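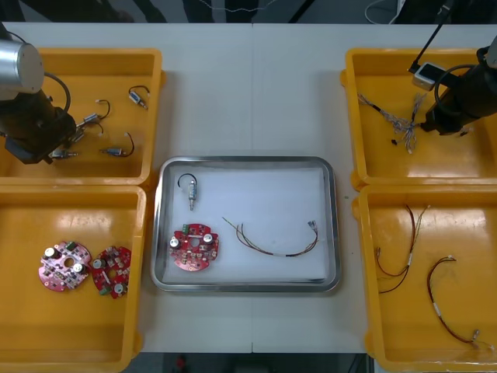
OPINION / MUSIC

Small bands should play fewer shows

January 13, 2019

I played 40 shows last year with Hemala, and I think 14 would have been plenty. I keep a notebook of set lists, so I can look back at any night I want. Most of the spring ones are the same nine songs in the same order.

The usual advice to a band our size is to say yes to everything. Verena Hubmann, who booked us for two years, believed in it, and I don't blame her. A full calendar looks like progress. But we wrote one new song between January and September, and it wasn't a good one. Rehearsals turned into loading the van and arguing about gas money.

Our best night paid $596 and the room was full. We had not played in that town for over a year, and people had made a point of coming. Back home, where we played every few weeks, our own friends had started saying they'd catch the next one.

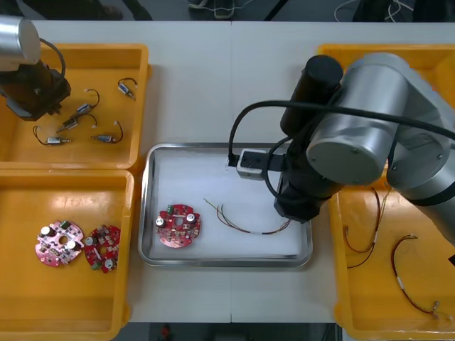
Worktable with yellow bins and a steel tray.

Remo Kaufmann, our drummer, disagrees with me. He says a band gets tight on stage and nowhere else. He is partly right, and a new band probably does need a busy first year. We are in our sixth.

So this year I have asked for one show a month and every other Sunday kept for writing. Remo wants two. We'll probably settle on something in between once the spring offers come in, and I still owe the Stukumis people a reply.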